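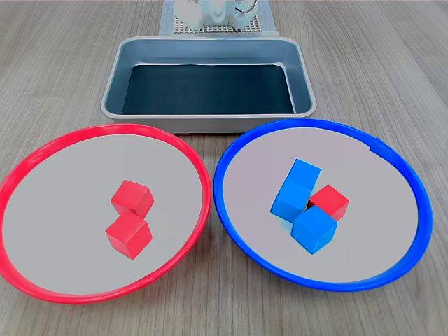 Two red cubes on a red-rimmed plate.

Hello again! Last month I asked what you'd like me to cover next, and the most common reply by a mile was some version of "my slides look fine but people stop listening." So let's talk about speaker notes, and what I do with mine these days.

I used to write out every word. For a talk to the sales team at Skedetti back in April I had 369 words of notes under a single slide (I checked afterward, and I winced). I read them out loud, eyes glued to the laptop, and I could feel the room drifting off toward lunch. The slide itself was pretty good! I was the problem.

What I do now is write the whole thing out once, the long way, and then cut it down to a few words per slide. A starting phrase, the one number I always forget, and the first words of the next slide so I can walk into it without that awkward pause while everyone waits for the click.

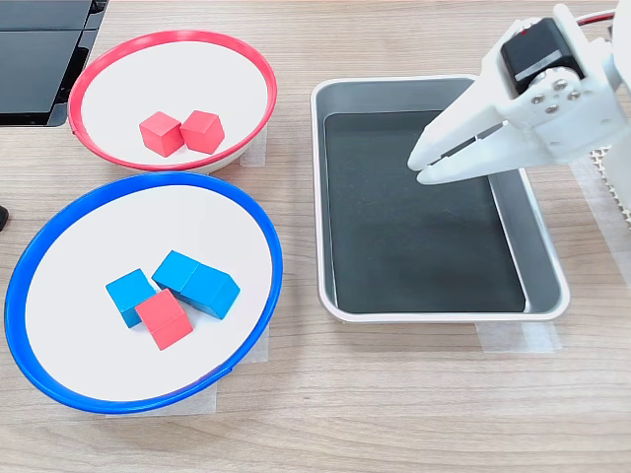 The first words of the next slide are the part I'd fight for. If I know I'm heading into "Prernadholm tried this last winter," I can finish my thought, start the sentence, and click while I'm already talking. It sounds like a conversation, or at least a lot more like one than it used to.

Font size matters too. Presenter view on my old laptop shows notes at a size made for ants, so I bump them up until I can read them standing a full step back from the table. If they don't fit without scrolling, they're too long and I cut again.

One warning: run through it out loud at least twice with the short notes before you throw out the long version. I skipped that for a webinar with the Vumley folks, all 252 of them, and blanked completely on slide 2. I got through it, with a lot of "um" and a very long sip of water.

If you try this before the next newsletter, hit reply and tell me how short you got your notes. I read everything, even if it takes me a few days to answer!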